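Jukcombe under-cabinet light bar, six months on

I bought the Jukcombe light bar in the spring to replace two tired fluorescent tubes above the worktop. It comes in three lengths and I chose the middle one, 465 mm, because it fitted the gap between the wall and the cooker hood. The longest is 700 mm and would have fouled the hood bracket. I paid full price for it at a local electrical shop.

In the box

The bar, a plug-in power supply, a short linking lead, two metal clips, four screws and a folded sheet of instructions. The drawings on the sheet are small but they are correct. There is no paper template for the screw holes, so you have to mark them with the bar held up in one hand. A strip of masking tape with the hole positions copied on to it made this much easier.

Fitting

It took me most of a Sunday morning, and the bulk of that was taking the old tubes down and filling the holes. The clips go up first and the bar pushes into them until it clicks. One clip was stiff and needed bending out slightly with pliers. The supplied screws are soft, and I rounded the head off one before I was halfway in. I used my own for the rest.

The power lead comes out of the left end only. If your socket is on the right, as mine is, the cable has to run back along the whole length of the cabinet. Stick-on cable clips are not included.

Light

Good. It is an even, slightly warm white with no visible dots, and it reaches the front edge of the worktop. I can now chop onions without standing in my own shadow. The dimmer is a touch button on the underside, with four levels. Hold it down for full brightness. It remembers the last setting after being switched off at the bar but forgets it if you switch off at the wall, which I do every night.

I also tried the Dikent bar, borrowed from my sister's utility room. It is cheaper and brighter, but the light is a cold blue and the plastic cover rattles when a cupboard door is shut.

Which kitchens it suits

The bar is 50 mm deep, so it needs a front rail or a thick door edge to hide behind. Cabinets that hang at different heights will need one bar for each level, as the linking lead is too short to go round a step. Tall oven housings are no use for it either.

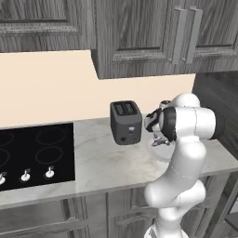
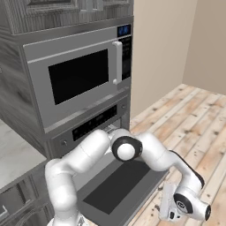
Faults so far

The touch button stopped responding in July. I unplugged the bar overnight and it has worked since. The cover picks up grease and needs a wipe with washing-up liquid every couple of weeks.

Verdict

Four out of five. I would buy it again, with better screws.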